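Home | Minutes | Rooms | Contact

Filed under: House meetings, Kitchen

Kitchen and dishwasher, minutes, August

1. Minutes of the last meeting approved with one correction. The Drikus descaler is stored under the stairs, not in the pantry.

2. Plate order. The Kovinum quote came in at 3440, the Bronel quote at 2106. The limit set in spring was 2000. Bronel will be asked for a smaller set. Kovinum will be thanked and declined.

3. Dishwasher. Plates go in the lower rack, upright between the tines, facing one way. The rack is pulled out fully before loading.

4. Drying rack. It stays at the right end of the sink. Plates stand on edge in the slots. Pans are dried by hand and put away the same evening.

Dishwasher and sink, kitchen:

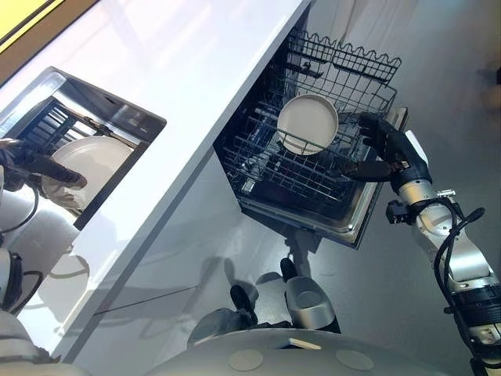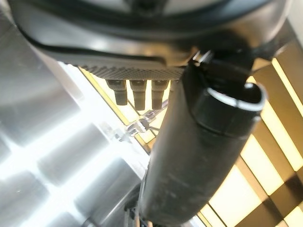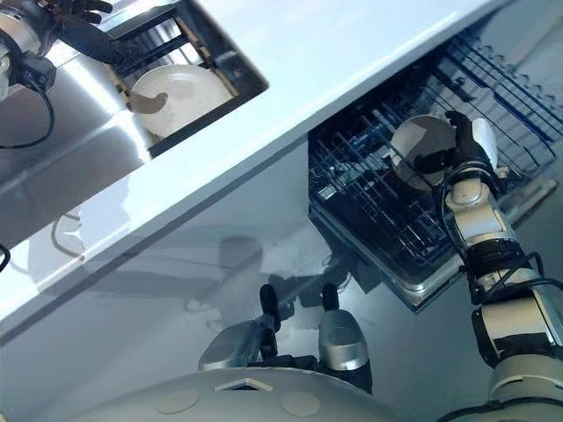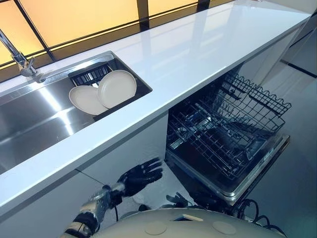
Oddur Dalsgaard

5. Countertop. The stretch above the dishwasher is kept clear at mealtimes. A proposal to fix a hook rail there was discussed and dropped – the drilling would void the Blöndal warranty on the top.

6. Dishwasher door. It was reported that the door has been left down overnight on 5 occasions. The last person out closes it. A self-closing hinge was suggested, price to be found before the next meeting.

7. Filter. Cleaning moves from monthly to every two weeks. The sheet inside the cabinet door will be changed to match.

8. Any other business. The spare cutlery basket is missing. Anyone who has it should return it to the kitchen.

Meeting closed at 7:40 pm.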